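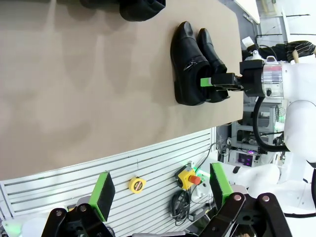

How often should I condition black leather dress shoes if I wear them to work most days?

Every two to three months is enough for smooth leather worn indoors. Go sooner if the leather looks dull or feels stiff where it bends. Brush them after each wear and wipe off the dust before you put anything on them.

Posted in: Shoe and Boot Care
Thread: Conditioning schedule, how much is too much

fuddale_feet
Adding to the question at the top. I have a pair of side zip boots, black, smooth leather, bought in January. The store sold me a tin of Venter cream and told me to use it every week. I've done that and now the left one has a tacky feel near the ankle. Dust sticks to it. Did I wreck them?

ohm_and_sole
Weekly is way too much. The cream has nowhere to go so it sits on top. Stop using it for two months. Brush hard with horsehair, then wipe with a barely damp cotton cloth. Let them dry overnight away from the heater.

lastmaker60
Disagree with the two to three months in the answer too. I walk to the train in road salt four months of the year and I condition every three weeks in that stretch. It depends on the weather you wear them in and a fixed number doesn't help much.

ohm_and_sole
It said indoors.

lastmaker60
Fair, I skimmed it.

kettle_drum
For the tacky spot, try saddle soap first, small amount. Brushing alone didn't do it for me. I had the same buildup on some Stutow oxfords and it took two rounds of soap to get it off. Color lightened a little and I had to put black polish back on.

ohm_and_sole
I would not put saddle soap on a thin dress leather. It's for heavier stuff. A regular leather cleaner will take the cream off without stripping so much.

kettle_drum
Worked on mine.

fuddale_feet
OK, brushing first, then cleaner if that fails. What about the zippers? One of them drags about halfway up.

lastmaker60
Plain beeswax or a candle stub along the teeth. Run it up and down 10 times. Keep the cream off the zipper tape, it collects grit. If it still drags look for a loose thread from the lining.

ballura_bob
Shoe trees. No mention of them yet. Cedar ones, in as soon as you take the boots off. Mine are past 1000 wears and I condition twice a year.

kettle_drum
You counted?

ballura_bob
Spreadsheet. This pair got 368 wears before the first resole.

fuddale_feet
Update, brushing got most of it. Still a little sticky by the seam. Zipper is fine now with the candle. Going to order the cleaner. Does it matter if it's a spray or the kind in a jar?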